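An Afternoon at the Norkdale Open Day

We had been meaning to get out to the Metmont building in Norkdale since May, when my sister first mentioned that they open their doors to visitors twice a year, and I'm so glad we finally made it on December 6, 2024. The drive took us over 60 minutes (we missed the turn by the feed store, and then missed it again coming back), but there was hot cider at the door and a very kind welcome from Teguh Osman, who was handing out name stickers and seemed to know half the people coming in.

The tour takes in 7 rooms, and you can wander through them in any order you please. We began upstairs with the Jugah looms, which I could have watched all day, and then had a slice of walnut cake that I am still thinking about!

The hair care room

I'll admit I only went in for the chair, but it was one of my favorite stops. Taha El-Sayed talked to us about looking after small appliances at home, and he has such a gentle way of explaining things. He likes a big clear table, and he told us to pull the plug before putting a dryer away, let it cool, and coil the cord in wide, easy loops. I have been wrapping mine tight around the handle for 16 years, so I went a little pink at that. The dryer on the big white table was a handsome black one with orange at the tip of the nozzle, its cord hanging down over the edge, and there was a white power strip farther along.
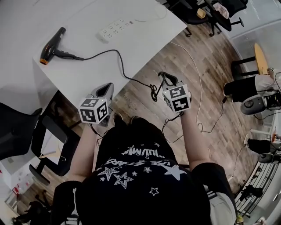
Getting there and parking

Parking is free behind the Firkomer bakery, and the walk from there is flat all the way. Go early if you want cake.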